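**Zorar on Plarell Street: has anyone eaten there since it reopened?**

**gravyboat_les** wrote, 8 July 2020:

Walked past last night and there's a big board outside saying "same kitchen, new menu, order from your seat". You order through a thing called Puvex, which you get on your phone by scanning a square on the table. The board also says the new menu has 100 dishes.

Now I liked Zorar. I had my mum's birthday there. But I don't believe any kitchen that size is cooking 100 dishes, and I'd like to hear from someone who has been in before I hand over money.

---

**tansy**

Went with my sister. The dumplings are as good as before and the staff were lovely. The 100 includes drinks and every size of chips, so I wouldn't get too worked up about it.

---

**gravyboat_les**

So it's not 100 dishes then. That's my point really. If the board stretches that, what else does it stretch?

---

**oldmillroad**

Mine was poor. Soup came after the main. I tried to tell somebody and was told to "pop it in the app". The app has a box for allergies and a box for a tip and nothing for "you forgot my soup".

And have a look at the bill before you press pay. There was a charge for service on ours. What service? I typed my own order in.

---

**tansy**

Somebody still carried it to you and cleared it away, and somebody still washed up. You can take the charge off, there's a little tick box under the total. I left ours on.

---

**oldmillroad**

Grey writing on a white background. I found it when I got home.

---

**Pim_K**

I know a couple of people who work there so take this how you like. Marcela Trnka still owns it and she's still in the kitchen most nights. They're down to 2 people on the floor where there used to be a proper team, so the phones are doing the order-taking. I'd go easy on them.

---

**gravyboat_les**

I've every sympathy with the staff. I have less with a board that tells me all this was done for my convenience. If it said "we're short-handed, please bear with us" I'd have gone in last night.

Does the menu say prices up front, or do you have to go into each dish?

---

**tansy**

Up front on the main list. Extras are hidden until you tap the dish. Rice is an extra now, which I did think was a bit cheeky.

---

**oldmillroad**

Rice! With a stew! Jurčo up the hill gives you bread, rice and a pickle with everything and a woman comes round with a pad.

---

**Pim_K**

Jurčo is also cold, shuts at 8 and hasn't changed the stew since I was at school.

---

**oldmillroad**

Good. It doesn't need changing.

---

**hob_nobbler**

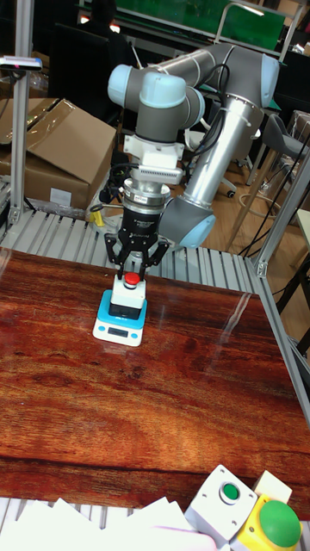
I'd have more faith in Puvex if it did the one thing a customer wants from it, and that is to fetch a human being. We sat there for ages with my dad, who doesn't own a smartphone, and he ended up waving a napkin. A little white box with a red button on top would beat that whole app. Dad could work that. You press it, someone looks up, you ask for your soup. I don't see why a restaurant needs my email address and my date of birth before it'll sell me a beetroot salad.

---

**Pim_K**

Buttons have been tried. There was a place by the station with them and the kids leaned on them all night.

---

**hob_nobbler**

Fair, though I'd take other people's kids over another password. Did anybody else get asked for date of birth or was that just us?

---

**tansy**

I got asked, but I skipped it and it let me carry on. It might be because you ordered wine?

---

**hob_nobbler**

Lemonade and a pot of tea.

---

**gravyboat_les**

Right, I went. Lunch, on my own, so nobody else to blame.

I asked for a paper menu and was given one straight away, from a pile behind the counter. It's 3 pages and the prices match the app. The lad took my order by mouth without any fuss, so you don't have to use Puvex at all, whatever the board says. There's no service charge on a paper order either, which I find very interesting.

Dumplings were good. Beetroot salad was fridge-cold and tasted of fridge. The stew was fine but I'd bet it was made in June. I'm joking, Pim, don't pass that on.

---

**Pim_K**

Already have.

---

**oldmillroad**

So the charge only goes on if you do the work yourself? Somebody explain that one to me.

---

**tansy**

Could be they just forgot to add it to yours, Les. I'd ask before deciding it's a plot.

---

**gravyboat_les**

I did ask. He said he'd have to check with Marcela and then the phone rang. I'll ask again next time, and yes, there'll probably be a next time, for the dumplings. I'm paying extra for the rice under protest.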